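Chapter 7
The Workroom Floor: Desks, Cables and Boxes

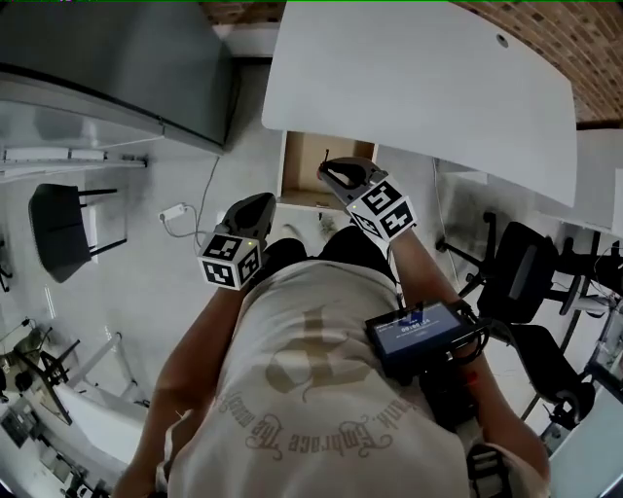 Figure 7.1 A power strip on the floor near a curved desk, with an open cardboard box beneath the desktop.

7.1 Introduction

The earlier chapters of this book dealt with storage above floor level: shelving, cupboards, drawers and the desktop itself. The present chapter turns to the floor. In most offices and shared workrooms the floor is the last surface to be planned and the first to be filled. Boxes are put down for an afternoon and remain for a month. Power strips are moved towards whichever desk has most need of them, and the cables follow.

The chapter is intended for students on the second part of the course in workplace upkeep, and for those already employed who are preparing for the September assessment. It assumes that the reader has completed Chapter 3 (Measuring a Room) and is able to draw a simple floor plan to scale. Readers who have not yet done so should work through the exercises at the end of that chapter before going on to section 7.4.

On completing the chapter the student should be able to:

describe the main uses to which floor space is put in a small workroom;
mark on a plan the routes by which people enter, leave and reach their desks;
choose a suitable position for a power strip and its cables;
decide whether a box should be emptied, moved to storage or left where it is;
write a short record of the work done.

7.2 Terms used in this chapter

Clear route. A strip of floor kept free of all objects, including cables, from the door to each seat. Unless the plan states otherwise, a clear route in this book is at least 70 centimetres wide.

Dead ground. Floor which cannot be walked on because of what stands above it, such as the area beneath a desk or a low shelf. Dead ground may be used for storage, but only where it does not take up the space needed for the legs and feet of a person seated there.

Grommet. The lined hole in a desktop through which cables pass. A small round grommet, such as the one near the far edge of the desktop in Figure 7.1, serves the equipment placed on the desk. It should not be used to bring up cables for a neighbouring desk.

Standing box. Any carton or crate which has been on the floor for more than one working day without a label.

Trailing cable. A cable which lies loose on the floor for any part of its length. Cables held in a channel or fixed along a skirting board are not trailing cables.

7.3 The floor as part of the room

It is usual to think of a room in terms of its furniture. A plan will show the desks, the chairs and the cabinets, and whatever is left over is taken to be free. This way of reading a plan is misleading. A chair needs floor behind it if it is to be drawn back, and a cabinet needs floor in front of it if its door is to open. When these areas have been added, the free space in a small workroom is often much less than the plan suggests.

The shape of the furniture also matters. A straight desk set against a wall leaves a simple edge that can be followed by a cable or a row of boxes. A desk with a curved top, like the large white one in Figure 7.1, does not. The edge of the top gives little guide to the position of the supports underneath, and the person drawing the plan should mark both. Where a second desk stands close by, the gap between the two should be measured at its narrowest point.

Light-coloured floors and light-coloured cables call for particular care. In Figure 7.1 the floor is light grey, while the power strip and the thin cables trailing from it towards the cabinet are white. Objects of this kind are easily missed by a person carrying a load, and they should be dealt with before any boxes or furniture are moved.

A study of one firm's premises is used throughout the chapter. Prilley, a supplier of printed forms, occupied two floors of a former warehouse in Nerusmont, and in preparing to give up the upper floor it asked for a full record of what was kept on the ground at each desk. The survey was carried out by Rodrigo Campos and covered 436 square metres. It listed 156 standing boxes. Of these, 20 were found to be empty, having been kept in case the goods that came in them had to be returned. The remainder held paper, spare leads, outdoor shoes and, in several cases, the contents of other boxes. The full list is given in Appendix C, and students will be asked to sort part of it in Exercise 7.6.

7.4 Order of work

The order set out below should be followed whenever a workroom floor is to be cleared. It is the order adopted by the training office at Grulutlow and differs slightly from that given in the previous edition of this book.

First, walk the room without touching anything and mark on the plan each object that rests on the floor. Chairs are marked in the position in which they are found.

Second, trace every cable from plug to equipment. Do not unplug anything at this stage. If a cable passes behind a cabinet, mark the points at which it goes out of sight and comes back into view.

Third, move the power strips. A strip should lie against a wall or be fixed beneath a desktop, with its switch within reach. It should never be placed inside a box, even an open one.

Fourth, deal with the boxes, beginning with those nearest the door. An open box is examined where it stands. A closed box is lifted on to a desk before it is opened, provided that one person can carry it safely.

Fifth, return the chairs and check the clear routes against the plan.

Kilian Nägeli, whose notes on the Ghoneim reading room are quoted at length in section 7.8, prefers to deal with the boxes before the cables. His method is suited to rooms in which the equipment has already been taken away. In a room still in use it is not recommended.

7.5 Before you begin

Students should have with them a copy of the floor plan, a tape measure, a pencil, plain labels and a roll of cable ties. Flat shoes with a closed toe are to be worn for all practical work. The record sheet is printed at the end of the chapter and may be copied for use in class.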